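Section 4: Setting Up Your Riding's Voting Day in Ornero

Welcome back! If you have worked through the first three sections, your membership list is loaded, your candidates are entered, and you are ready for the part most people have been waiting for, which is getting an actual leadership ballot in front of your members. Set aside an unhurried evening for it. The steps are not hard, but a few of them lock once you press Confirm, and it is much nicer to read them through once with a cup of tea before you touch anything.

Throughout this section we use the Gekbridge riding association as our model. Gekbridge has 1,433 members on its list, one polling place in the town of Trurholm, and a leadership race with three names on the ballot: Tetteh Ofori, Amna Warraich and Irfan Khattak. Your own race may be larger or smaller, and the screens will look the same either way.

Before you begin

You will need your association code (it is printed at the top of your welcome letter), the sign-in for your returning officer, and the sign-in for a deputy. These must be two different people. Ornero will let you type the same name twice, but it will stop you at step 6, and you will have to go back and start the roles over.

Caution: Do not open a ballot while the membership list is still being edited. Anyone added after the list is frozen will not receive a voting code, and late additions can only be handled by the appeal process in Section 9.

4.1 Freezing the membership list

1. Sign in as the returning officer and choose Members, then Voting List.

2. Check the total at the bottom of the page against the total your membership secretary gave you. For Gekbridge it reads 1,433. If yours is off, even by one, stop and sort it out now.

3. Choose Show Lapsed. Gekbridge had 183 lapsed members on its first pass, and a good many of those turned out to be people who had renewed by check and were waiting to be entered. Have a look through yours before you decide that they are all gone for good.

4. Choose Freeze List. A gray bar appears across the top of the page with the time of the freeze.

5. Print the frozen list, or save it to a drive that stays with the returning officer. Candidates are entitled to see it, and they will ask!

Note: A frozen list can be thawed once, and only before the ballot opens. Both officers have to sign in to do it.

4.2 Building the ballot

6. Choose Ballots, then New Ballot, and assign your returning officer and deputy. In our model these are Noreen Satti and Azadeh Ahmadpour.

7. Pick the ballot type. Most leadership races use Ranked, where members number the candidates in order of preference. Choose Single Mark only if your constitution calls for it. Please do look it up, even if you are quite sure you remember - this setting locks at Confirm.

8. Add the candidates. Type each name the way the candidate wrote it on the nomination form, including any accents or middle initials.

9. Set the name order. Rotating gives each member a different order on screen. Alphabetical keeps the same order for everyone, and it is the one to choose if you are also printing paper ballots, so that the two versions match.

10. Set the opening and closing times. Gekbridge opens at 9:00 a.m. and closes at 8:00 p.m. Members who have already started their ballot when the clock runs out get a short grace period, which you can lengthen or shorten under Advanced.

11. Choose Preview and read the whole ballot out loud to your deputy. It feels a little silly, and it catches more spelling mistakes than any amount of squinting at the screen.

12. Press Confirm. Both officers will be asked for their passwords.

If a candidate drops out after Confirm, leave the ballot alone and go to Ballots, then Withdrawals. The name stays on the ballot with the word Withdrawn beside it, and in a ranked race any votes for that person move along to the next choice. Deleting the whole ballot and building it again will cancel every voting code you have already sent, so please save that for real emergencies.

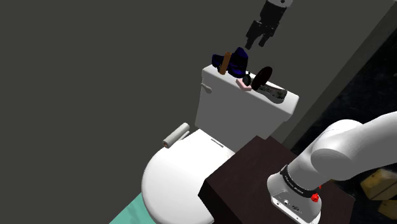 Can a member who voted online change their mind and vote on paper at the polling place?

Once an online ballot has been submitted it is final, and the polling screen will show that member as Voted. A member who signed in but never pressed Submit can still be given a paper ballot, and the poll clerk should choose Cancel Code before handing it over.

4.3 Setting up the polling place

13. On the polling laptop, open Ornero and choose Poll Mode. This hides everything except the sign-in list.

14. Enter the number of paper ballots you are starting with. Trurholm starts with 200. The figure goes on the closing report, so it needs to match what is in the box of blanks.

15. Process a practice voter. The name Bugti, Test is already on every list for this purpose, and it is left out of the final count.

16. At closing, choose Close Poll, then enter the used, spoiled and unused ballots. The three figures have to add up to your starting number before the program will let you go on.

Caution: Keep the laptop plugged in. Poll Mode saves after each voter, but a shutdown in the middle of a sign-in leaves that one member marked Pending, and an officer has to clear it by hand.

4.4 Inviting scrutineers

Each candidate may name scrutineers, up to a limit of 35 for the whole race. Go to Roles, then Scrutineers, and enter an email address for each one. They can watch turnout during the day and the rounds of counting in the evening, and they cannot see how any member voted. Invitations run out at the close of voting, so send them a few days ahead and follow up with anyone who still shows as Not Accepted.

Counting, recounts and publishing the result are covered in Section 5.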